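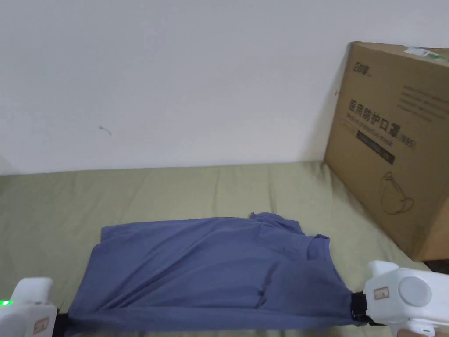 Clemodby House
Minutes of the household meeting, Sunday, September 11, 2022

Present: Anselmo Alcaraz (chair), Birger Hägglund (minutes), residents of the Vumden and Putent floors
Apologies: none received

1. Minutes of the last meeting
Approved with one correction. The dryer on the Putent floor was repaired in March and should be taken off the list of open repairs.

2. Laundry and folding
Anselmo went over the complaints about clean clothes left in piles. The laundry room has one short counter and it is not wide enough to lay out a shirt. Most residents carry their things back and fold on a bed.

It was agreed that this can go on, with the following rules. The bed must have a sheet on it. T-shirts are laid flat, smoothed from the collar down, and folded in thirds with the sleeves turned in. Clothes are put away the same day.
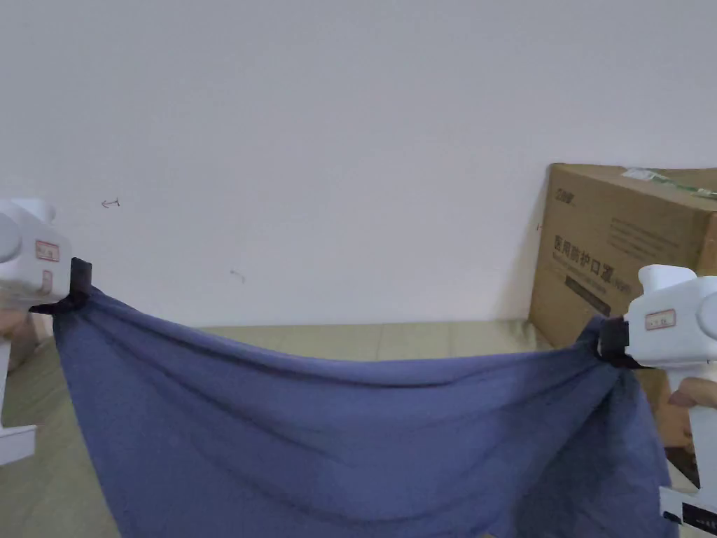 Birger asked if T-shirts could be hung up to save time. The Vumden floor is short of hangers and the closets are full. Agreed that T-shirts are folded and only dress shirts and jackets are hung. Anselmo will look at the price of hangers before the next meeting, with a limit of 50 pieces.

A resident asked who folds clothes that have no name in them. They go on the shelf by the washer for two weeks and are then given away.

3. Bedrooms and beds
The spare bedroom is to be ready for the next guest. Birger has the key. Still to do: vacuum under the bed, wipe the headboard, and put away any clothes left on the mattress.

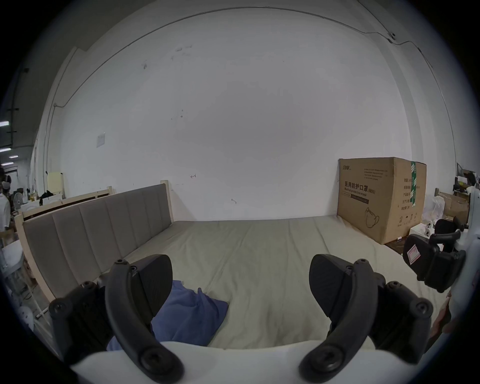
Floor fans stay in the rooms until the weather turns and then go to the basement. Anyone who wants to keep one over the winter should tell Birger.

Cardboard boxes came up again. Boxes kept against bedroom walls make it hard to clean and to change the sheets. Each resident may keep one. The rest are to be emptied, flattened and taken down. Residents should check the contents first and not go by the printing on the outside.

4. Linen
The quote from Backlund for new sheets is $493, delivery included. The linen budget for the year is $3,000, of which $400 is set aside for towels. Quote accepted. The green sheets are still in use and are not being replaced this time.

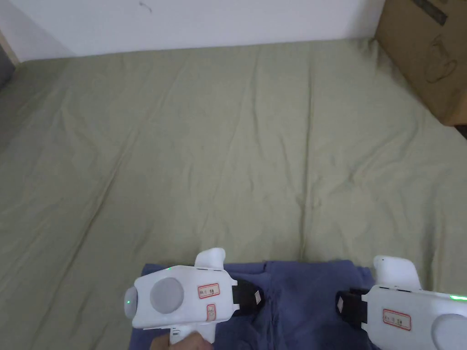 Green sheet and blue cloth, with a cardboard box at the far corner (item 3).

5. Any other business
The lint trap is to be cleared after every load. Birger will put up a new sign.

The iron goes back on its shelf once it has cooled.

Next meeting: date to be posted on the kitchen door.

Minutes taken by Birger Hägglund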